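**Foltness Protocol**, transit and inspection agreement between Zhuravel and Kidov. Covers the strait, the two customs ports and the old mine belt. Signed in February after two years of talks, in force that same spring. Not a peace treaty. No border is settled by it and neither side gave up its claim.

## Background

Both governments claimed the strait after the federation broke up. Kidov held the north shore, Zhuravel the lighthouse and most of the pilots. Shipping went on under a handshake deal until Kidov began boarding grain ships. Zhuravel closed its port in reply. Insurance rates went up, the fishing fleets stayed home, and talks opened at Foltness because it had an airstrip and a hotel.

First draft failed over the word "waters." Second draft used "the area" all the way through and was signed.

## Terms

- 12 inspectors, half named by each side
- 40 ship visits per year, no more then two on any one vessel
- 37 hours' notice before a boarding (Kidov wanted a day, Zhuravel wanted two, the number was haggled)
- Disputes go to a panel at Kollico, chair rotates yearly
- Either side can leave with six months' notice in writing

Mine clearing is in an annex. The annex has no deadline and no budget line, a point raised in nearly every later review.
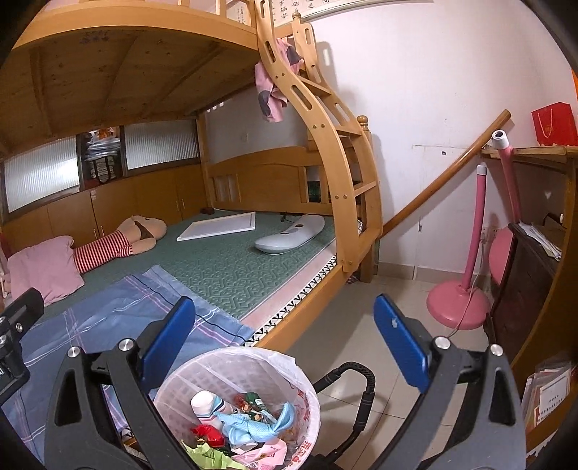
Keegan Quinlan, in the comments gathered for the second review, objected that the notice period makes boardings close to useless, as a ship can unload at any of the small piers well inside that time. He wanted it cut to a single shift. The review printed the objection and left the figure alone.

## Disputes

The Kollico panel has ruled on few cases. Best known is the tug case: Kidov's tug crossed the line to reach a drifting barge, Zhuravel called it a patrol. Panel chair Anahera Wihongi found no breach but told Kidov to radio ahead in future. Both capitals claimed to have won.

A later complaint, over inspectors' visas, was withdrawn on a Friday before it was heard. Reasons not published.

## Reception

Declan Doolan's history of the talks calls the text "thin but used." Carleen Ngata is harsher, arguing that it froze Kidov's boardings into law and gave Zhuravel only paperwork in return. Fishing groups on both shores mostly back it, though they have asked for thier own seat on the panel and been turned down.

## See also

- Strait pilotage dispute
- Kollico panel, list of rulings
- Mine belt annex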